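Purple cable on the two-arm laundry cell keeps going tight

laurinda_e
Joined: January
Posts: 123
10/20/19

G'day all. I look after a two-arm cell that puts clothes on hangers and I'm having a bugger of a time with the gripper cables. The left one goes tight whenever the wrist rolls past the rack, and then I lose comms and the whole thing parks itself. I've re-run it 2 times now. Slack at the gripper, along the outside of the long link, under the elbow, down to the base. What am I missing?

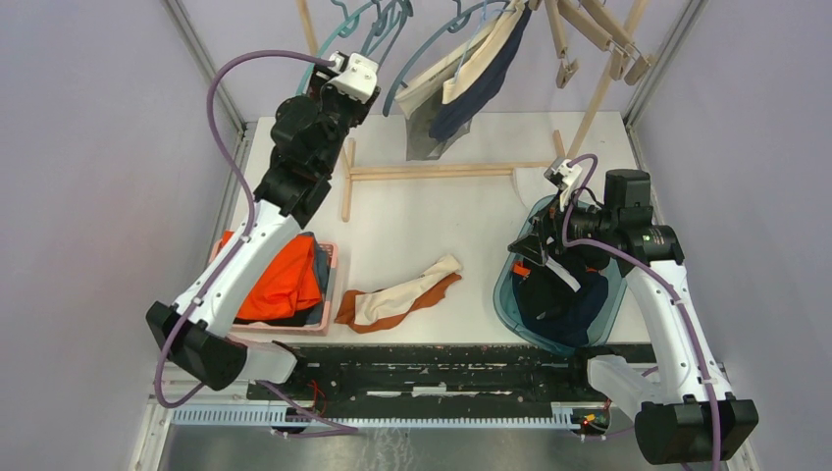 Reply #1 – arif.lumenta

Nice big arch off the left gripper, Laurinda, so I don't reckon slack up top is your trouble. I'd look at the elbow. You've got it looping underneath, and if it's tied on both sides of the joint the loop has nowhere to go. Undo the lower tie, fold the arm right up by hand with the power off, then tie it again.

While you're down there, tidy the purple bit lying across the toothed rail and those thin red wires by the left base. I lost an afternoon to a pinched wire in a spot just like that.

Reply #2 – surketti_steve

Disagree with Arif, sorry. Ties on a moving joint are asking for it, full stop. I pulled every one off ours and went to velcro wraps, left a bit loose so the cable can slide. We're at 548 hours without a dropout.

Also, your right cable goes over the gripper and across the wrist. Bit close to the business end for my liking, with the fingers dipping over a basket full of clothes!

Reply #3 – arif.lumenta

Velcro's fine until it fills up with lint, mate. In a laundry cell that's a fortnight. I clean mine every 200 cycles and still pick fluff out of everything.

Reply #4 – laurinda_e

Ta both. Undid the lower tie on the left elbow and it folds all the way up now without pulling – so Arif gets that one. I'll try velcro on the right arm and see who wins. Rail gets a clean tomorrow, and the loose purple bit is getting clipped back.

Does anyone know if the Ninder cable clips fit a link that fat, or do I have to print my own?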